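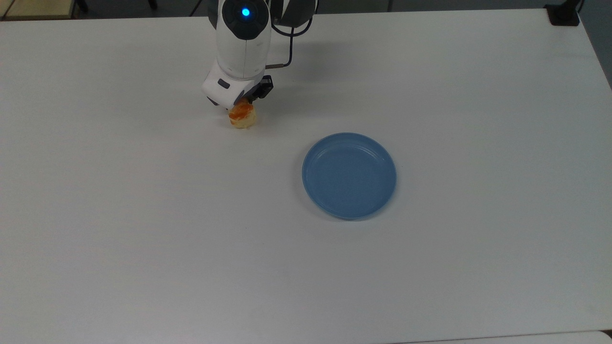

Dulis cell, bench 2: gripper drops or crushes pastry on transfer to plate
Status: Closed
Opened: February 2021
Category: Gripper / wrist cable
Reported by: Hung site, day shift

Problem as reported

The arm picks up the pastry and starts the move to the blue plate. On some runs the fingers open a little before the arm gets there and the pastry falls on the table. On other runs the fingers close too hard and leave dents in the sides. No fault on the screen either time. The job was running fine before the wrist cable was swapped in November. Same program, same plate position.

First reply, Prikitz support

Please send the controller log from a bad run and the grip force setting from the job page. Also check the connector on the side of the wrist. It should be seated all the way, with the locking ring turned until it stops. Do this with the arm in hold and the gripper empty.

Site update

Log attached. Grip force is 30 percent. Connector looked seated but the ring turned another quarter turn by hand. Ran 23 cycles after that. Two drops, no dents that we could see. So better but not fixed.

Prikitz support

The log shows the gripper dropping off the bus for a moment and coming back. When it comes back it loads its own stored force value in place of the one in the job. Yours is stored at 80 percent, the factory setting. That would explain the dents. The drops are the same dropout, a bit earlier in the move.

Two things to do:

Open the gripper page in Tilteck, set the stored force to 30 and press Save to device. Apply alone does not survive a restart.

Look at the cable from the upper joint down to the wrist. With the arm over the pick position there should be a loose curve along the side. Turn the wrist slowly to both ends of its travel and watch the connector. If the cable goes tight at either end, there is not enough slack.

Site update

Stored force changed and saved. Power cycled, value still 30.

Cable goes tight when the wrist turns toward the plate side. The new cable was clipped too high at the upper joint, so there was less left over at the bottom. Moved the clip and let some down. It now hangs in a curve down the arm and does not pull on the connector at either end. It also stays clear of the fingers.

Ran the job for the rest of the shift. No bus dropouts in the log. No drops. Pastry sides look normal after release.

One question. Do we need to teach the plate position again?

Prikitz support

No. Neither change affects the taught points. Only teach it again if the plate or the table clamp gets moved.

Please add the slack check to your cable swap sheet, after the step for the locking ring. Wrist to both ends of travel, slow speed, gripper empty.

Site update

Added to the sheet. Old cable is in the parts drawer, tagged as worn. OK to close.

Closed by support. Cause: short cable slack after replacement, stored grip force left at factory value.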